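**Ticket 1130: Room booking confirmations sent for the wrong building**
Service: Drinari Reservations
Site: Rondside Adult Learning Center
Opened by: Rafia Gilani, Course Administration
Assigned to: Aravind Devadiga, Application Support
Opened: May 2025
Status: Resolved, monitoring

## Summary of report

Course Administration reported that tutors booking rooms at Rondside were receiving confirmation messages with the address of the Bernora annex. The bookings themselves were stored against the correct room. Only the message sent to the tutor, and the calendar attachment included with it, carried the wrong address.

The requester asked that the matter be treated as urgent. Summer term enrollment was open, and several tutors had already passed the incorrect address on to their students.

## Initial checks

Application Support confirmed the fault by placing a test booking under a staff account. The booking screen displayed Rondside. The confirmation, received a short time later, displayed Bernora. A second test booking, placed for a Bernora room, produced a correct confirmation.

The following were ruled out at this stage:

- Tutor profile settings. The default site was correct on every account examined.
- Browser or device differences. The fault appeared on both office desktops and the tutors' own laptops.
- Mail forwarding rules. Messages left the server with the wrong address already in place.

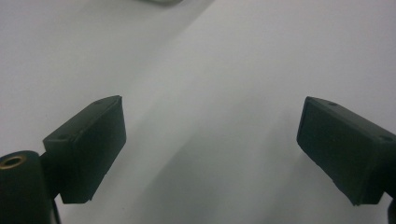 *Reading time: 7 minutes, linked notes included*

## Investigation

The confirmation template does not hold an address of its own. It requests one from the site directory, using the site code attached to the booking. Rizwan Dogar of the Directory Team reviewed the records and found that the Rondside entry had been closed and reopened in March, when the center's telephone numbers were changed. On reopening, the entry was given a new code, 439. Bookings continued to use the former code.

When the template requests a code that is no longer active, the directory returns the address of the parent site. For historical reasons the parent of Rondside is recorded as Bernora. No error is written to the log in this case, and the monitoring page therefore showed the service as healthy throughout.

Confirmations sent between the March change and the start of the summer booking period were also examined. They were correct. The template had been reading from a stored copy of the directory, and that copy was replaced when the new term was loaded.

## Action taken

1. The former site code was mapped to the current one in the directory.
2. The stored copy of the directory was cleared and rebuilt.
3. Test bookings were repeated for both sites. All confirmations carried the correct address.
4. Corrected confirmations were queued for affected tutors. The mail service limits each batch to 1000 messages, and the queue was completed in a single batch.

## Requester response

Ms. Gilani confirmed receipt of a corrected confirmation and asked whether tutors must delete the earlier calendar entry. Application Support advised that the corrected attachment replaces the earlier entry in most calendar programs. Tutors who added the entry by hand should remove it themselves.

## Outstanding items

- Directory Team to correct the parent site recorded for Rondside. Owner: Rizwan Dogar.
- Application Support to add a log warning when an inactive code is requested. Owner: Aravind Devadiga.
- Course Administration to review the wording of the notice to students. Owner: Yae Tamura.

The ticket will remain open for monitoring until the first week of summer classes has ended. Further reports of an incorrect address should be added to this ticket.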